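Recording chores for Lamus: your questions answered

I run the home recordings for Lamus, our project teaching a household robot to do small everyday jobs by learning from people doing them. I get the same questions every week, so I've put my answers in one place.

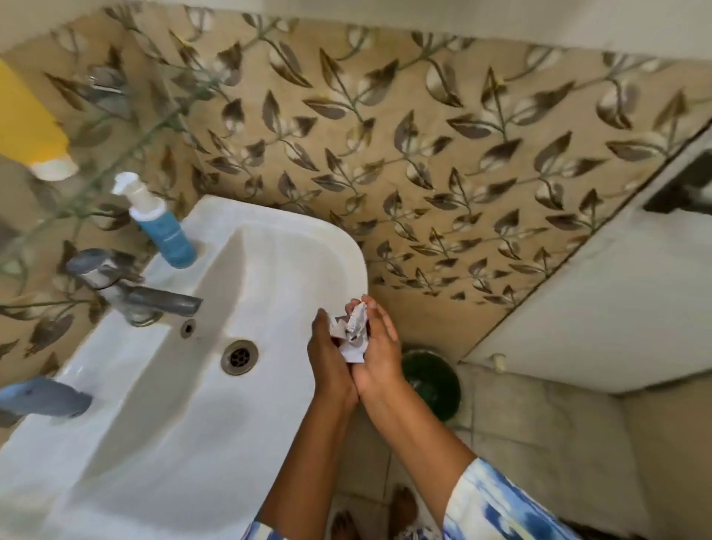
What kind of jobs do you want?

Short, dull ones! Throwing away trash, wiping a counter, folding a towel, putting the cap back on something. Bathrooms are very welcome — we have far too many kitchens already. If a job takes you under a minute, it's probably a good fit.

How many clips make a full set?

A full set is 85 clips. You don't have to do them in one go (please don't, your neck will hate you). Most people spread a set over 3 evenings. Right now we have 169 homes signed up, and I'd love to reach 400 by September.

Do I need to clean up first?

No. I want your place the way it is on a normal Tuesday, with the soap where you leave it. A system that only ever sees bare, shiny rooms gets lost in a real one.

Should I move slowly so the robot can follow?

Please use your normal speed. My own first clips were painfully slow and we ended up tossing the lot. Do keep your hands in view, though — look down at what you're doing, even if it feels a bit silly.

What if I drop something or miss the trash can?

Keep going! Pick it up and finish the job. Those clips are some of my favorites, and the Undale build learned to try again from exactly that kind of mess. Just add the word "retry" to your note.

Can I repeat the same job?

Yes, up to ten times, but change something between takes. Swap hands, stand somewhere else, crumple the paper differently.

What about mirrors and other people?

If your face shows up in a mirror, tell us and we'll blur it before anyone labels the clip. Other people in the home need to sign the Gerside form before they appear.

Who looks at my clips?

Me and Booker Nguyen-Tran, who checks every label by hand. You can ask either of us to delete a clip at any time, and we'll write back when it's gone.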